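Laundry folding add-on, month one: is the Losero worth it?

I said in March that I would stop buying automation kits that promise to give me my evenings back. Then Toslow put their Losero folding package on a trial and I signed up for it, so take my principles with however much salt you like.

For anyone who skipped the announcement: Losero is a folding package for small robot arms. You get a pair of gripper fingers, a wrist camera, a table mat with printed corners, and a year of the software, which they call Mok. You supply the arm. The trial price was 266 dollars, refundable inside the window if you send back everything including the mat. After the first year the software is 121 dollars a year, and that number is on the second page of the checkout, in gray.

Setup took me an evening and part of the next one. The fingers bolt on fine. The calibration wants the mat to be flat, and mine had been rolled tight for shipping and kept curling at two corners until I left it under some cookbooks overnight. The manual covers this with the words "ensure mat is flat." Thanks.

The sales page says the system handles "everyday garments." It took me a while to find the list of what that covers. T-shirts, hand towels, pillowcases, and pants without cuffs. Button shirts are "in preview." Socks are not mentioned anywhere, and socks are the only laundry job I would pay a stranger to do.

So I have been running T-shirts, mostly. The routine goes like this: it takes hold of the shirt somewhere, lifts it, looks for a hem, regrips, and lays the thing down on the mat for folding. The folding itself is quick and pretty tidy. Finding the hem is the part that eats time, and it's the part the demo video cuts around. Watch it again and look at the clock on the wall behind the table. It jumps.

I've been saving pictures from the wrist camera, because the log alone doesn't tell you much. It says "edge acquired" in the same cheerful way for a good grip and for a fistful of armpit.

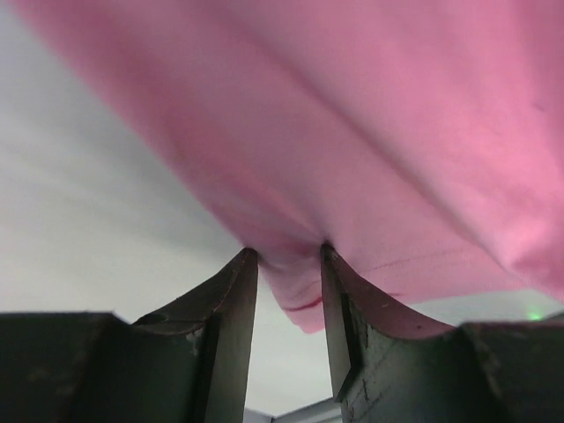 Can the Losero fold a basket of laundry while you are out of the house?

Only if the basket holds nothing but the four kinds of item on their list, and even then I wouldn't leave it alone. When it loses a garment it stops and waits for you to tap a button in the app, and the rest of the pile sits there until you do.

I kept a tally, since Toslow advertises a success rate and I wanted my own. Out of 200 T-shirt runs I got 121 that I would put in a drawer without touching. The others were usable with a tug here and there, or they ended in the pause-and-tap business. Their support desk told me my shirts were "at the soft end." They are T-shirts. I don't own a stiff one.

Thick cotton does better than thin, and dark shirts on the pale mat do better than white ones. Anything fresh from the dryer clings to itself and confuses the edge finder, so I let the pile sit a while first. None of this is in the manual either.

Hsiu-ying Hsueh, who has the same package in her shop over in Horkuvbridge, wrote to me after my last post to say I was being unfair. She runs towels all day, all the same size, and she is happy with it. I believe her. If I had a few hundred identical towels I would probably be happy too - but then I'd also be shopping for a proper folding machine and comparing prices.

There's one thing I do like, and I'll give them credit for it. The fingers are a good design. They come to a slim tip that can get hold of a single hem, and a replacement pair is sold separately without making you buy the camera again. A lot of companies would have bundled it.

What bothers me is the subscription. If Mok worked offline after the first year, even a frozen version, I would shrug at the success rate and keep tinkering. As far as I can tell from the terms, when you stop paying, edge finding stops working and you own two nice fingers and a mat.

I have until the end of the window to decide. The towels get their turn next week, and I've asked support in writing what happens to my saved garment profiles if I cancel. No reply yet.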